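Lougher House, residents' meeting, January 2025

**In the shared sitting room.** Present: Efa Price (chair, by virtue of having the comfy seat), Emrys Sayce, Gwenllian Prothero, Houshang Khosravi. Minutes by Piyumi Sikder, who was last to sit down and so got the pen. No apologies were received, though Emrys was felt to owe several.

## 1. Minutes of the November meeting

Agreed, apart from the line about Emrys "promising" to descale the kettle. He would like it to read "mentioned". Amended. The kettle remains as it was.

## 2. The clothes rack

Efa reported that the rack is now in front of the television cabinet. It was bought second-hand from a man in Adstead after the old airer gave up, and everyone agrees it is a good rack. Everyone does not agree about where it lives.

Houshang said there is nowhere else with the floor space, and that marble doesn't mind a drip. Gwenllian said that she does mind, as she is the one in socks. Emrys asked whether the black top with "Future" on it was anybody's, and whether anybody wanted it to have one. Silence. It has until the next meeting to be claimed and then goes in the charity bag.
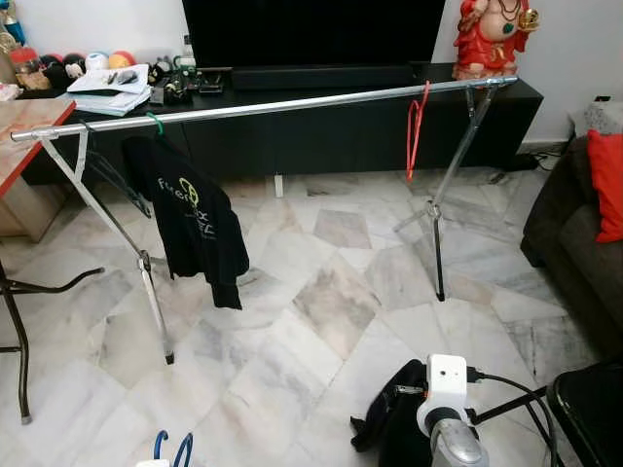
*Item 2: the rack, with the unclaimed top on the green hanger.*

There followed a longer talk than anyone wanted about hangers. Piyumi asked that empty ones come off the bar and go back to bedrooms. Efa pointed to the red one. Houshang said it was being kept for a shirt. Asked which shirt, he said a future one, and the chair moved us on.

Agreed:

- The rack stays until the weather turns, then goes on the landing.
- Nothing is to be hung at the end by the red statue, which Gwenllian dusts and nobody else is trusted with.
- Dripping things are spun twice or stay in the bathroom.
- Nothing long on the bar during the rugby. (Proposed by Emrys, seconded by Emrys, carried out of tiredness.)

## 3. Papers on the television cabinet

The pile at the left end was raised again. Piyumi said part of it was hers and she would move that part. Nobody else said anything about the other part. Efa will sort it with a bin bag open beside her, so this is the notice.

## 4. The marble table

Gwenllian wished it minuted that the big table is for folding as well as for eating, and that it can't be both at half past six. Laundry should be off it before anyone starts cooking. Emrys asked what happens if the cook is also the folder. The cook in question is usually Houshang, who said he would manage.

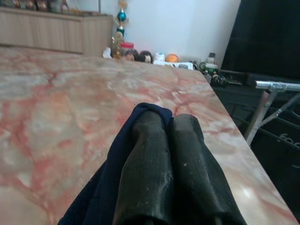 Polish took up the next ten minutes. Houshang had bought a bottle of Brumex on the strength of the label, and Gwenllian holds that it leaves a bloom on stone and that warm water has served everyone perfectly well so far. Efa suggested a trial on one corner only. Both sides accepted, each plainly expecting to win. Dark cloths were also discussed: the navy one sheds on everything, in Gwenllian's view, and against all that pink and cream veining every bit of fluff shows. Houshang thinks it is a perfectly good cloth. It is not to be used in the trial. Piyumi will cut up an old pillowcase.

## 5. Money

The kitty stands at £24. Efa has had a price of £700 from Fevaren for a tumble dryer, fitted, which would settle item 2 for good. Emrys observed that at the present rate of saving we would all be dry by other means first. Houshang asked whether second-hand had been looked into -- it had not, and he has now been asked to look into it.

Contributions stay as they are. Two people are behind. They know, and one of them was taking the minutes.

## 6. Any other business

Gwenllian has lost a grey glove. Emrys has found a grey glove, but says it's his. To be compared.

The landing bulb has gone again. Efa to replace it, and to buy a spare this time.

**Actions**

- Efa: papers, landing bulb, spare.
- Houshang: second-hand dryers; his hanger.
- Gwenllian and Houshang: the corner trial, jointly and politely.
- Piyumi: pillowcase, own papers, arrears.
- Emrys: kettle.

Next meeting after the bins are next done, same room. Emrys to bring biscuits (he would like this to read "mentioned").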